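The great fleece fold – laundry corner, part 5

Hello again! Another round from the folding table, this time the bulky stuff I always leave until last. T-shirts I can do half asleep, but a big fleece has a mind of its own (and so does the heap it comes out of). My friend Telma swears by rolling hers, and I've tried, but they spring open in the drawer and then I have to start over. 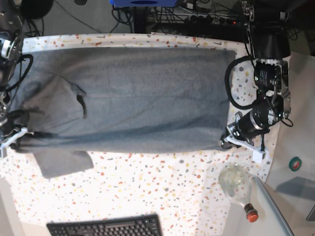 Grey fleece, laid out flat on the speckly tablecloth. I do love that cloth – all those little flecks of orange and yellow cheer up a very grey garment!

A few things I've picked up, in case you've got a pile waiting as well. Smooth from the middle outwards before you fold anything. Fleece holds on to its creases more than you'd think, so take your time over the sleeves. I go sides in first, then up from the hem, and stop at 2 folds for the thick ones or the shelf won't shut.

Mine all go up on the top shelf until the cold comes back, though last August I had one down again within the week. Blankets next time, if Nuria ever gives me back the big basket.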